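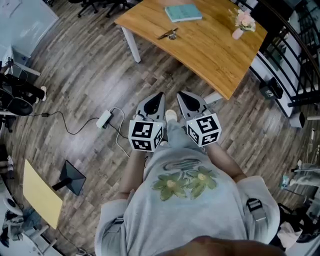
Bemlow Desk Set

Bemlow is a small collection of recordings about keeping a shared office desk in order. The tasks are short and ordinary: move a book, shift a vase, put a small tool back where it belongs, clear the middle of the table so someone can work there.

Contents

The set has 300 recordings in 14 folders. Each folder covers one task. A text file in each folder gives the task in one line and lists the objects used.

Objects

book: teal hardcover, lying flat at the start of most tasks
vase: pink, small, with pale pink artificial flowers
tool: small, metal, used in the clearing tasks only
table: wooden, curved top, stays where it is

The flowers are never taken out of the vase. Tasks that call for "the flowers" mean the vase and flowers together.

Room

Everything was recorded in the Hollar room, which has a plank-look floor and a black railing along one side. Office chairs are left wherever people pushed them, so their positions differ between folders.

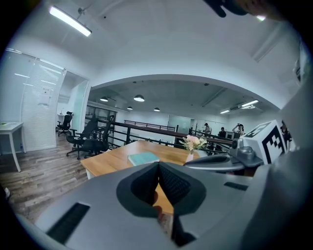 Book and vase on the table, with the office chairs to the left.

Task names

Names follow the pattern object_action_place, for example book_move_back or vase_move_right. Left and right are given from the side of the table where the person starts.

Known issues

Folder 13 has two task lines in its text file. Use the second one.
In 37 recordings the book is listed as "notebook". The object is the same.
Lighting was not controlled.

Changes

December: object lists added, folder names changed to lower case.

Credits

Collected by Pristell. Task list and naming by Ghiță. Please name both if you reuse the set, and send corrections to the task lines through the project page.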